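4. Workspace Rules and Trial Procedure

Authors: Princess Barredo, Kwan-ho Liu
Advisor: Iwona Jakubowski
Submitted 1 Oct 2020

4.1 Purpose

Section 3 covered the controller settings for the cable sorting task. Section 4 lists the rules we followed when setting up and running trials. The first version was written in March, after the pilot trials gave results we could not compare with each other. Two operators had placed the cable differently, and one had changed the speed limit between trials without logging it. None of the pilot data is used in Section 5.

4.2 Separation of people and robot

Only one operator may be inside the floor marking while the arms are powered. The second operator stays at the desk with the stop button within reach and does no other work during the trial. Hands stay off the table from the time the operator calls "live" until the drives are disabled. If an object falls, it stays on the floor until the trial is closed.

Reaching across the table to correct a cable was the most common violation in the pilot. We considered a light curtain along the table edge, as proposed by Brittany Gill in her review of our plan, but the robot has to reach across that same edge and the curtain would need muting. The rule was kept procedural. This is a weaker measure and is listed as a limitation in Section 6.

4.3 Speed and force

Joint speed is limited to 40 percent of the rated value in all trials and to 11 percent when a new grasp is run for the first time. Limits are set in the Gallow configuration file, which is read-only during a session. Any change requires a new session number.

4.4 Table condition

Each trial uses one container and one cable. The container goes to the robot's left and the cable between the container and the right hand. The cable is coiled by the operator, with the plug end left free. Container position is checked against the Rieger template before the drives are enabled, and the template is then removed.
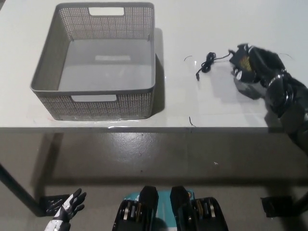
Loose wire pieces are a separate problem. A short piece can be picked up together with the cable, and the hand controller then reports a closed grasp with the wrong finger angles. It can also work its way into a finger joint. The rule is that the table is checked before each session and any scraps are recorded in the notes column. Scraps seen after the drives are enabled are left in place and the trial is marked "N". Marked trials are reported separately in Table 7.

4.5 Logging

We ran 313 trials under these rules, of which 58 were marked "N". Every trial has a line in the Hivau log with the session number, operator initials, container position and result code. A failed grasp is logged as a failure even if the second attempt succeeds. Trials stopped by the operator get their own code and are not counted as failures.

Khanyisile Oosthuizen, who was not part of the trials, checked the log against the session sheets. Mismatched initials were corrected from the sheets, and result codes were not edited.

4.6 Open points

The rules do not say how far the robot's idle hand must be from the table edge. We left it raised in front of the body, but the joint angles were not fixed and may differ between sessions. A fixed idle pose should be added before the procedure is reused for the Enano container set.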